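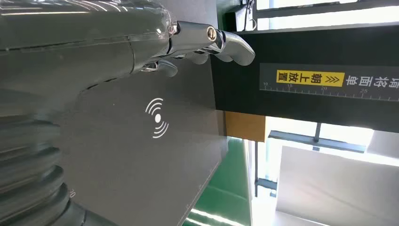

How long should the base be left to settle before the first use?

Leave it for 25 minutes after filling, with the lid off, then check the level again.

Search this manual

Section 4. Setting up the Ginau countertop water filter

These steps cover the first fill and the filter flush. If you are replacing a filter in a unit already in use, go to Section 6.

1. Wash your hands. Take the upper tank, lower tank, lid and spigot out of the carton and wash them in warm water with a little dish soap. Rinse well. Do not wash the filter.

2. Push the spigot through the hole in the lower tank with one rubber washer on the outside. Put the second washer on the inside and tighten the nut by hand. Do not use a wrench.

3. Set the base on a level counter near the edge, so a glass fits under the spigot. A full unit weighs almost 52 pounds. Fill it where it will stay.

Caution: Do not put the unit on a glass shelf or a folding table.

4. Soak the filter in cold tap water until no more bubbles rise. Keep it fully under. A small bowl on top will hold it down.

5. Fit the filter stem through the floor of the upper tank and tighten the wing nut from below. Stop when the filter no longer turns.

6. Place the upper tank on the lower tank and fill it with cold water to the line. Leave the lid off while it settles. The level drops slightly as the filter takes up water, so top it up to the line.

7. Put the lid on and let the tank drain through. Pour this water out. Do this 2 times in all before drinking any.

Note: The first water may look gray. It is fine for house plants.

8. Write the month on the sticker inside the lid – for example, January – and change the filter after six months.

If water drips from the spigot

Empty the lower tank and check that both washers lie flat. Tighten the nut a quarter turn. If it still drips, order washer set 172 from Closenari or from the Dondov parts counter.

If the flow is slow

Check that the upper tank is filled to the line. Air left in the filter also slows the flow – take it out and repeat step 4.

Text revised by Kazimiera Szewczyk

Filed under: Kitchen > Water > Set-up guides

Related guides
Cleaning the Ginau spigot
Storing your filter over the winter
Szczepańska pitcher: first use
Hard water and white spots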